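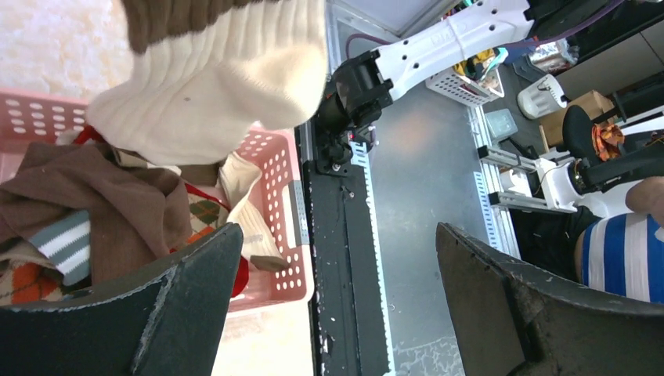

4 min read

Okgate Slotted Laundry Basket: six weeks in, and I bought a second one

Posted Oct 27, 2026

I have never been excited about a laundry basket before, so bear with me. I picked up the Okgate in pink from the Lodach store near the bus station, mostly for the color, and mostly to get the sock situation off my bedroom floor. It was supposed to be a stopgap. Six weeks later I have two of them and I'm telling people at work about it, which I realize is not normal behavior.

Some background. We are a knitwear household. Thick ribbed socks, big brown sweaters, argyle everything, a few stripy pairs that come out as soon as the heating goes on. All of that is bulky and slow to dry, and it gets musty fast if you stuff it in a bag or a hamper with a lid. I used to have a canvas one from Munero with a drawstring top. Lovely to look at! But anything slightly damp at the bottom stayed slightly damp, and by the weekend the whole closet knew about it.

The Okgate has open sides, rows and rows of rounded oblong holes all the way along the walls, and they make such a difference with wool. Air gets in from the sides as well as the top. I can drop in a pair of socks I've worn on a wet dog walk, leave them on top of the pile until wash day, and they don't smell like a boathouse.

Snagging was my big worry. Molded plastic with that many holes in it can have nasty little burrs (I once lost the elbow of a very good cardigan to a cheap basket from a garage sale), so before I put any wool near this one I turned a pair of old tights over my hand and ran it around the inside. It caught in one spot, near a corner, where there was a bit of leftover plastic. Ten seconds with a nail file and it was gone. The second basket was clean all the way around. Nothing has pulled so far, even the loose ribbing on my cream socks with the brown cuffs, and those will snag on a dirty look.

Size is good for one person's knits or two people's ordinary clothes. A chunky sweater takes up a lot of room and I tend to let the sleeves hang over the side, and the rim is smooth enough that I don't mind. If you wash for a family of four you'll want the bigger one, or several. I like it smaller. When it's full, that's one hand-wash load, and I don't have to think about it any harder than that.

I also really like being able to see what's in there. Socks are what I lose, always one of a pair, and with a solid hamper I'd be in up to the shoulder looking for the other one. With this I can usually spot a stripe or a diamond pattern through the side. My sorting routine now is to sit on the carpet, pull everything out one piece at a time, and match as I go. Still ended up with one orphan last week. Can't blame the basket for that one.

It's light enough to carry on one hip with a mug in the other hand. It slides on carpet without dragging the pile up, and it rinses clean in the shower. I've had it out on the back step in the rain too and it came in looking the same.

Now the gripes, and there are a few.

The holes are big enough for small things to poke out of. Sock toes, mostly, and the ties on a hat. You pick it up and something's waving at you. Baby socks would probably go straight through, so line it with a pillowcase if you've got tiny stuff.

It isn't a good choice for properly wet laundry. Water runs out of the sides and down your leg. I know this from experience. For carrying hand-washed wool from the sink to the drying rack I still use a plain washing-up bowl.

The pink is pinker in person than it was on the Lodach website. I love it, my sister called it "a lot." They had a gray and a sort of oatmeal when I was in, and the shelf tag said more colors were coming in November.

Last one: the sticker. Whoever picked the glue for the price label should be made to remove 136 of them by hand. Cooking oil and patience got it off in the end.

I did look at the Štefanec folding basket before getting the second Okgate. It packs flat, so if you're tight on space I'd give it a look, but the sides felt flimsy when I leaned on them in the store and I don't have a spot where flat storage would help me. Mine lives at the end of the bed, full.

Would I buy it again? I already did. One for wool, one for everything else, and the canvas hamper has gone up to the attic with the Christmas lights in it.

Filed under: Laundry, Home, Things I Use
81 comments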